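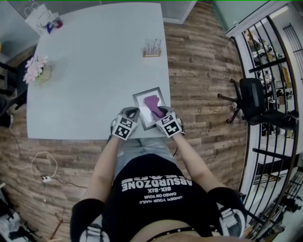

How do you keep marker tags readable on hand-worn trackers while the wearer is wiping something?
Mount them on a rigid top plate above the back of the hand, two per hand and angled apart, and lock the exposure short.

lowtorque_ed
Starting point for the thread, since I get the same message every month. Our shop build is two hand devices with printed tags, one overhead view, arm sleeves and a shoulder harness. Wiping is the worst task I have. Last session gave me 3,557 frames and the right hand lost both tags every time the wrist rolled past 72 degrees.

walport_bench
Two tags is too few. Put a third on the thumb side and the roll problem goes away.

lowtorque_ed
Tried it. The third tag flexed with the strap and the pose jumped at each handover. I would take a gap over a bad pose.

gantrymouse
Agree with Ed. A gap can be interpolated if it's short. What sponge are you using? A thick one tips the hand up and changes the tag angle before the wrist does anything.

lowtorque_ed
Purple one, ordinary kitchen thickness. The object is a small picture frame lying flat, dark gray border, white mat. The hand tips most when the sponge gets near the upper right corner.

nirkidham_rig
Then move the frame, not the tags. You are reaching across a big table. Bring it closer and the wrist stays flatter.

walport_bench
That fixes the recording and ruins the data. A robot arm won't get its picture frames placed for comfort.

nirkidham_rig
It will for the first month. Get one clean set, then spread the positions out.

gantrymouse
Matte laminate on the tags also helped me — glossy paper washed out under the ceiling lights. Check the white border too. Mine was trimmed too close and detection dropped at shallow angles.

lowtorque_ed
Border is fine, paper is glossy. I'll reprint on matte and leave the frame where it is for now.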